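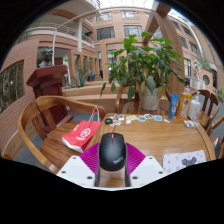

Forums > Student Projects > Manipulation and Data > Gripper class project: jaw pads slipping on smooth curved objects

kerf_width
Posting for our project group (senior design elective, four of us). The assignment is to collect demonstrations with a hand-held parallel gripper, train a policy on them, and run it on the arm at the end of the term. Our task is tabletop clearing: pick up one small object, move it to a marked zone, release. The object set so far is computer mice, glue bottles, rolls of tape and a stapler.

Hardware is the class design with white printed jaw plates, three screws per side. The pads are the ribbed magenta ones, printed by the lab in soft filament. Wide-angle camera behind the jaws, looking out between them.

The mice are the problem. A matte shell with a rounded back gives contact along two short lines instead of two faces. If the operator closes on the widest part, the grip holds. If the operator closes 5 mm too far back, the mouse rotates nose-down during the lift and we lose the episode. We have recorded 2,636 episodes in total and thrown out 118, and mice are most of the discards.

Questions:
1. Has anyone changed rib pitch or pad hardness and measured the difference?
2. Should slipped grasps be discarded or kept?

tinsnip
Which pads exactly? The Kuststead files have two rib directions and the README does not say which one is current. If your ribs run parallel to the closing direction they resist rotation poorly. Ours run across and we had less roll with bottles. We didn't log mice separately.

kerf_width
Kuststead, second revision. I'd have to check the direction against the CAD. The lab printed them in one batch and handed them out in bags.

odd_parity
On question 2: keep them. A policy trained only on clean grasps has never seen a mouse tilting in the jaws and has no idea what to do next. If the operator recovers inside the same episode, that is the most useful data you have.

shimstock
Disagree with odd_parity, at least for a class project. Recovery data helps when the operators recover the same way each time. Four students will recover four different ways -- one sets the object down and regrips, one squeezes harder, one turns the wrist. At your dataset size that is noise. Discard the slips, fix the grip point, get a working baseline, then add recoveries as a separate labeled set.

odd_parity
So write a recovery protocol. One page. "Lower, open, regrip at widest point." Then it is consistent. Throwing out the episodes just moves the failure to demo day.

shimstock
A protocol costs them a week they may not have. When is the demo?

kerf_width
Last week of the term. We have 2 lab sessions on the arm before that, and collection has to be finished before the first one. So a protocol is possible if it's short.

We kept the raw video for all the discards, so nothing is lost if we decide to relabel.

mrema_user
Different angle. How are the mice being presented? In the Mrema task set everything starts flat on the table, and the operator picks from above. If your people are turning the mouse upright in the jaws for the transfer, that is where the torque comes from. Held flat, the center of mass sits nearly between the pads. Held upright by one end, it doesn't.

kerf_width
Both happen. The task sheet only says "pick up and place in zone," so orientation was up to the operator. I tend to hold it upright, scroll wheel end up, since I can see the logo and know which way it's facing. One of the others always keeps it flat. I hadn't considered that as the variable.

mrema_user
Split the discards by operator before you reprint anything. It's a ten-minute script if the operator ID is in the metadata.

tinsnip
Seconded. Also check jaw closing width at the moment of grasp. You should see two clusters if some people are gripping across the body and others along it.

galv_washer
Teaching assistant for a similar course here. A few things we see every term:

Background. Students record everything on one lab bench and then the policy fails when the bench is moved. Get out of the lab for part of the set. A table in an atrium with daylight, plants and chairs behind it is worth more than another few hundred episodes at the same bench. Leave ordinary small objects on the table as distractors -- stickers, bottles, a second mouse if you have one. A second mouse is a good test, because the policy has to commit to one of them.

Skylights. Exposure will hunt when the camera tilts up during the lift. Lock it if your firmware allows it. If not, tell operators to keep the camera pitched down until the object clears the table.

Pads. Wipe them. Soft filament picks up dust and skin oil and grip drops off long before the ribs look worn. We wipe with isopropyl every 30 episodes.

shimstock
Locking exposure is a mistake under a skylight. One cloud and you have half a session too dark to use. Leave auto on and augment brightness in training.

galv_washer
Depends on the camera. Ours takes over a second to settle, and the grasp is finished by then. I'd rather have a uniformly dark episode that I can correct than one that changes brightness in the middle of the contact. If yours settles fast, auto is fine.

brass_ferrule
Does the localization hold up in a large space? We use the Drollgate tracking package, and it gets lost when most of the features are far away. Distant windows and balconies give it almost no parallax.

galv_washer
Near features matter most. Anything with texture on the tabletop helps, and that's the second reason for the stickers. A patterned mouse pad works too. A bare polished table is bad: reflections move with the camera and the tracker treats them as real points. Do a slow mapping pass before the first episode and include the chairs.

brass_ferrule
We'd skipped the mapping pass outdoors. Will try.

kerf_width
Update. Split the discards by operator and by orientation, as suggested. Most of the slipped mouse grasps are upright holds, and most of those are mine. Flat holds slip rarely, and when they do it's at release, not during the lift. tinsnip was right about two clusters in jaw width.

I also checked the CAD. Our ribs run parallel to the closing direction. The lab has the other version and will print one pair for us to compare.

Plan:
- Task sheet now says to keep the object in its starting orientation.
- Upright episodes that succeeded stay in, tagged.
- Slips stay out of the baseline. A short recovery set follows if there's time, using odd_parity's wording.
- Pads get wiped on galv_washer's schedule.

odd_parity
Reasonable. I still think you'll want the recovery set before the arm sessions and not after.

shimstock
Reasonable. Change the pads or change the protocol first, not both in the same session, or you won't know which one did it.

kerf_width
Protocol first. The pads aren't printed yet anyway.

Comments

pcb_offcut: Same slip with round bottles on the Tremik gripper. A strip of thin foam under the pad fixed it, but then the closing width reading is off and has to be recalibrated.

lathe_dog: Were the tagged upright episodes included in training in the end? I'd expect the policy to average the two orientations and grip at some angle in between.

kerf_width: Not in the first run. Second run will include them with the tag as an input.

wirenut9: Can someone upload the Kuststead file with the crosswise ribs? The link in the README goes to the old one.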